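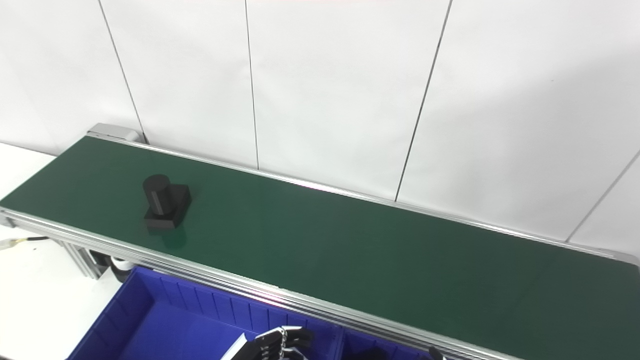

Session 4. Showing a conveyor task by remote control

Course: Robot Teaching Methods, Kasis training program
Handout for Saturday, November 6, 2021

Reading before class: Zelach notes, chapter on demonstration quality. Bring your log sheet from Session 3.

4.1 The task

A part sits on the conveyor. The operator moves the robot's hand to the part, closes the fingers on it, carries it over the front rail and lets go above the blue bin. The bin is divided into compartments. Use the large one on the left unless your sheet says otherwise.

The part for this session is the black one with an upright cylinder joined to a rectangular block. Grasp it by the cylinder. The block is wider and gives the fingers less room to close, and in July several groups lost their grip that way while crossing the rail.

4.2 What counts as one demonstration

A demonstration starts with the hand at rest over the bin and ends when the hand is back over the bin and open. Everything between those two points is recorded, including pauses. If you stop to think, the robot learns the stop. Plan the motion before you press record.

Each pair records 30 demonstrations. Keep at least 20. Any run longer than 15 seconds is thrown out, even if the part lands where it should.

4.3 Hand guiding or remote control

In Session 2 you taught an arm by holding it and moving it through the path. That works well for slow motions with one arm and a simple gripper. It works badly with a hand that has many joints, as you can't place every finger while also holding the wrist. Your own arm also gets between the camera and the part, and the recorded view then shows something the robot will never see when it works alone.

With remote control you stay out of the view. The cost is feel. You will not notice light contact through the glove, so watch the fingertips on the screen and close slowly. The Caltik glove also drifts over a long session. Recalibrate after every 15 demonstrations.

4.4 Approach and clearance

Come in from above the near rail, at a height that clears the rail and the top of the cylinder. Lower the hand only when it is over the belt. Most failed runs in the Luangrath set, which you will look at after the break, were low approaches where the knuckles touched the rail first.

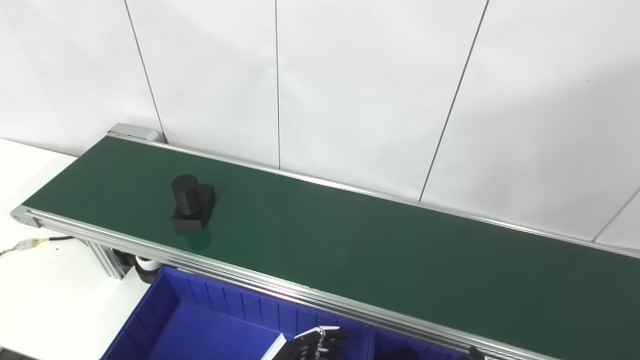 Figure 4.2. Hand over the bin, part toward the left of the belt.

Check three things from this position:

Is the whole part in the head view? If the hand covers any of it, move the hand before you record.

Which way is the block facing? Note it on the log sheet. The policy needs examples with the block turned in different directions.

Where does the light fall on the belt? The surface is slightly glossy, and a part placed in a bright patch looks different to the camera from one placed in a dull patch. Record some runs with the part in each.

4.5 Varying the start

Do not put the part back on the same spot every time. Move it along the belt and across it, and turn it. Small changes are enough – 2 centimeters between runs is fine for the first half of the set. Make larger moves in the second half.

Keep the bin where it is. Its position is fixed for this exercise and we vary it in Session 5.

4.6 Log sheet

Write down the run number, the part position, the block direction, and keep or discard. Add a word or two for discards (slip, rail contact, too slow). Fill in the line right after the run, before the part is reset.

Homework: replay five kept runs and five discarded ones. Mark the moment in each where the fingers first touch the part. Hand in the marked list with your log sheet at the start of Session 5.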